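Small Rooms, Week 2: The Table Next to the Bed
9 July 2024
By the Etside evening course
17 shares | 2 comments

OK, so last week we got through beds and where to put them, and I promised we'd move on to the piece of furniture that gives people the most grief, the narrow table. I love a narrow table! I've had one in every small place I ever rented, and I've made most of the mistakes in this handout myself.

Start with the direction. A long thin table in a bedroom nearly always wants to run the same way as the bed, with the walking strip in between (I went the other way in my Adeleke Street apartment and had a bruise on my hip all through April). When the two long edges run side by side, your feet know where to go, even half asleep. Turn the table across the room and you've built yourself a gate.

Next, what's going on underneath. Sit at the table before you commit to it, and I mean really sit, with the chair you'll be using. A low crossbar between the legs makes a frame stiffer, which is great for wobble, but it's right where some people want to stretch their feet. My old Jalteck desk had one and I ended up resting my heels on it, so that worked out fine for me. My sister couldn't stand it.

Dark metal legs and a pale top is a pairing I'd happily use again. Pale green, cream, light gray, anything soft like that keeps a long surface from feeling heavy in a small room. Matte tops are easy on the eyes under a lamp, but they do show smudges, so keep a damp cloth handy and wipe toward you, front edge last.

Cables! Anything plugged in at the table has to come down somewhere, and if you leave it alone it'll come down on the side where you walk. Run it along the back of a leg with a couple of fabric ties and take it to the wall from there.

For next time, please measure your own table and the gap beside it, and sketch both on the Skotetum grid sheet (one square is 100 mm, so a gap of 1000 mm is ten squares). Pencil is fine. Bring the sketch even if it's ugly, mine always are.
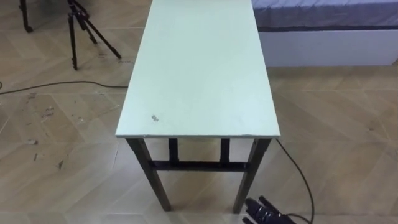 Should I buy the table first or decide on the bed position first?

Settle the bed first. It's the biggest thing in the room and the hardest to shift, and once it's in place you can measure what's left and shop for a table that fits.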